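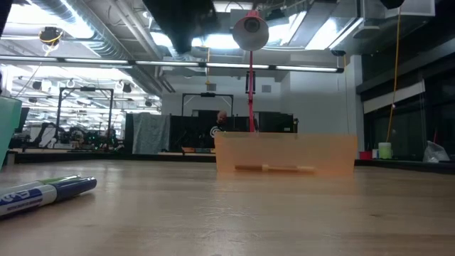 Cell 2 maintenance catch-up, Kitiretti workshop
Minutes, February. Started 10 am, ran over

Previous minutes: ok, no changes.

Gripper
- fingertip pads worn on one side. Coppens quote in, approved. Order 2 sets
- re-zero after pad swap, not before (see last month)
- grip force back to 31 for markers, 70 was denting the barrels

Camera
- calibration drifting by arvo. Check bracket bolts first, then redo whole thing
- lens wipe added to start of shift list

Bins
- tape corners on the tabletop so they go back in the same spot. Colour of tape not decided

Cables
- wrist cable rubbing at joint, re-route and new sleeve. Dimetti can do it in some 10 days, too slow, we'll do it ouselves

Spares cupboard: Zeltance order still short the fuses. Chase.

Next meeting same time, March. Bring the torque wrench back pls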